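Gernlow Robotics Club - Laundry Challenge FAQ

Home | Join | Challenge | FAQ | Contact

Last updated 13 Apr 2025

Questions we keep getting by email, answered fast. If yours isn't in here write to the club address on the contact page, put FAQ in the subject line or it goes in the big pile.

JOINING

Do I need to know how to code?
No. Half of the work this semester is handling cloth and labeling recordings. If you want to code there's plenty, mostly Python. Ask Nahom Ambaye what's open.

Do I need to be an engineering major?
Nope. We have a textiles student, two from linguistics and one guy from music. Any major, any year. Grad students ok too but you can't be on the competition roster (their rule, see below).

How much does it cost?
$35 a semester. Covers pads, screws, tape, snacks sometimes. If that's a problem tell Gaurav Chaudhary and it gets waived, no form.

When do you meet?
Evenings, two times a week, room schedule is on the Join page. It changes. Check before you walk over.

Can I join mid semester?
Yes but not in the last 3 weeks before the competition. People are stressed and you'd get ignored. Come back after.

Can high school students come?
To the open nights, yes. To build sessions, no, the lab insurance doesn't cover it.

THE CHALLENGE

What is the Laundry Challenge?
Our spring project. Teach an arm to take clothes out of a basket, lay them flat, fold them. We start with the hand-held grippers: a person does the job with the tool in their hand, the camera on it records, and the recordings become training data for the arm. Then in competition the arm is on its own.

Who runs the competition?
The Drusus Cup people. Not us. We just enter. Their rulebook beats anything on this page, so if we say one thing and they say another, they're right.

What are the tasks?
Task A: one garment out of the basket onto the table.
Task B: same, then flatten.
Task C: same, then fold, sleeves in.
Task D: full basket. We're not doing D this year. Please stop asking, Ramesh.

How many on a team?
Max 7 on the roster. The club is bigger than that, so there's a pick in February, based on hours and on who can make the trip. Everybody else still works on data and still gets credit on the poster.

Does it have to be a basket? Why not a bin?
Rulebook says "soft or woven container". Woven ones are harder, cloth catches on the weave. Practice on the hard one.

What clothes do you use?
Whatever people donate. Shirts, mostly. Tees, a few kids' things. No bras, no belts, nothing with sequins (pads hate sequins). Wash it first!! Drop off box is outside the lab door.

Can I get my shirt back?
Sorry, no. Once it's in the set it stays in the set, we need the same garments all the way thru.

Why are they all so plain?
They aren't all. We want a mix. But people donate plain stuff. If you have a loud striped one we'd love it.

USING THE GRIPPERS

Do I need training first?
Yes, one short session with Anastasia Antoniadis or Jintana Chantharasri. Then you sign the sheet by the door. No signature, no gripper.

Which gripper do I take?
Any on the charged shelf. The Nirell ones are newer and lighter, the older ones have a stiffer squeeze. Don't swap in the middle of a batch. Finish the batch with the one you started.

How many recordings make a batch?
66. Sounds like a lot, goes quick once you get a rhythm. Take a break in the middle, tired hands make bad data.

What counts as a good recording?
Start with the gripper open. Go in slow, close on the cloth, lift, place, open, back away. Keep your other hand out of it completly. If you drop the garment, keep going and pick it up again, then tag it "regrasp". Don't delete those. The drops are useful.

Where do I grab?
Collar or shoulder seam for shirts if you can find it. Can't find it? Grab any single layer near the top of the pile. Two layers is ok for Task A, bad for B and C. Tag "double" if you notice.

How high do I lift?
High enough that the hem clears the basket rim. Then let the garment hang a second before you bring it over the table. If you rush, it swings and lands in a ball.

Why hold it over the table before putting it down?
Hem goes down first, then you lower and pull back a little at the same time so the rest lays out behind it. Practice that part on its own, 10 minutes, no recording. Hardest move in the whole thing and the one the arm copies worst.

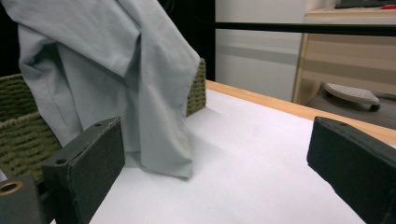

6 min read

What should the setup look like before I hit record?
White board on the table, basket at the far left, gap in front for laying out. Gripper pads wide open. With a hanging shirt you want the lower hem in view between the two fingers like in the photo, that's how you know where it's going to touch. If the hem is hidden behind a finger, tilt your wrist.

Why the white board? The table is fine.
Wood grain confuses the cloth tracking. Also light colored shirts on a white board are hard in a different way, and we want some of those, so no, don't swap it for the dark one when you get a pale garment.

What about shadows?
Leave them. Soft shadows under the cloth are normal and the arm will see them too. Just don't stand between the lamp and the table.

Do I have to clear out the background?
No. Cabinet, walls, whatever, leave it. Faces though, no. Anybody walking past, stop and redo.

The pads look worn. Do I tell someone?
Yes. Speckled surface should feel a bit rough. If it's smooth or peeling, put a tape flag on the handle and move it to the fix shelf. Jintana changes them.

Can I take a gripper home?
No. Asked a lot. Still no.

DATA AND SOFTWARE

Where do the files go?
Plug into the Rawat machine (the tower with the green sticker), open the upload tool, pick your batch name, wait for the check mark. Don't pull the cable before the check mark. Please.

How do I name a batch?
Initials, task letter, garment number. Like NA-B-7. No spaces. The script dies on spaces and then Nahom has to fix it by hand.

My upload is stuck.
Wait five minutes. Still stuck, close the tool and reopen, it picks up where it left off. Still stuck, write on the whiteboard and leave the gripper plugged in.

Can I use the data for my class project?
Probably yes, ask Gaurav first. You need to credit the club and you can't repost the raw video.

Does it work yet?
Task A, good most tries. Task B, depends on the shirt. Task C we get a fold, wouldn't call it a nice one. Heavy sweatshirts are still a mess in all three.

COMPETITION TRIP

Who pays?
Club pays the van and the entry. You pay for food.

Can I come if I'm not on the roster?
If there's a seat. List goes up on the lab door the week before, first names first.

Can my parents watch?
Yes, it's open to the public. There's a stream too, link goes up on the home page when they send it to us.

What do I bring?
Closed shoes, student ID, a jacket (the hall is cold), and the club shirt. Not a donated one.

What happens to the project after?
Summer cleanup of the recordings, then the new task list comes out in the fall. Ramesh Kushwaha wants towels. There will be a vote.

Didn't find your question? Contact page, FAQ in the subject. We answer in a day or two, slower in exam weeks.

Back to top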